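Part-Time Bench Assistant, Furniture Repair and Refinishing
Grallis Workshop, Mabuza

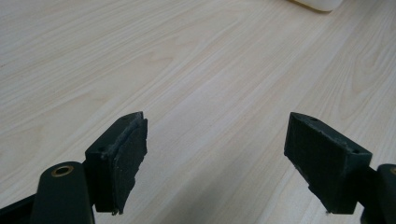 Grallis repairs and refinishes tables, desks, chairs and cabinets for households and small offices. We are looking for a part-time bench assistant to start in September. The job is 24 hours a week to begin with and may grow to full time after the first year.

You would work with Henryk Nowakowski, who runs the bench, and Imke Grube, who handles finishing and color matching. Most of what comes in is dining furniture from the last sixty years. We also have a standing contract with Ranance, a rental company, to repair the tables it sends out for events. That work is steady and not very exciting, and a good part of your first few months will be spent on it.

What you will do

Check in pieces as they arrive, fill out the job card and tag any loose hardware
Take apart, clean and reglue chair frames
Sand by hand and by machine
Mix and apply fillers, stains and clear coats under Imke's supervision
Keep the spray room log up to date and change filters
Help load and unload the van. Some pieces need two people, and you should be able to lift your share
Sweep up at the end of the shift

What we ask for

Some experience with wood, paid or not. A school shop class, a boat project or your own kitchen cabinets all count. Bring photos or a small piece you made if you have one.
You can read a tape measure in inches and in millimeters.
You are comfortable working with solvents and wearing a respirator. Beards have to be short enough for the mask to seal.
A driver's license is useful but not required.
Basic spoken English. Several of us speak Polish or German as well.

We do not need a certificate. If you have one, mention it, but it does not change the starting pay.

Hours and pay

The workshop opens at 8 in the morning. Shifts are six hours with a half-hour paid break, four shifts a week, and we set the schedule two weeks ahead. There is no evening work. We close for two weeks in summer and everyone takes vacation then, plus another ten days of your choice.

Starting pay is in line with the local trade scale and goes up after a three-month trial period. Eskil Lindholm in the office will give you the exact figure on the phone, before you come in. We pay for work boots, gloves and mask cartridges. Your own chisels are welcome, but we have a full set you can use.

Getting here

We are at 314 Itberg Road, in the yard behind the tile store. The number 4 bus stops across the street. There is parking in the yard for staff, and a covered rack for bikes. The entrance has one step and the workshop is all on the ground floor.

How to apply

Send a short letter, one page at most, telling us what you have made or repaired and when you could start. A résumé is fine but optional. Address it to Eskil Lindholm at the workshop or drop it off at the office before 3 in the afternoon. Please include a phone number.

We invite people for a paid trial shift before making an offer. You will reglue a chair and sand a test panel, and you can ask Henryk and Imke whatever you like about the work. Applications are read as they come in, and the posting stays up until the job is filled.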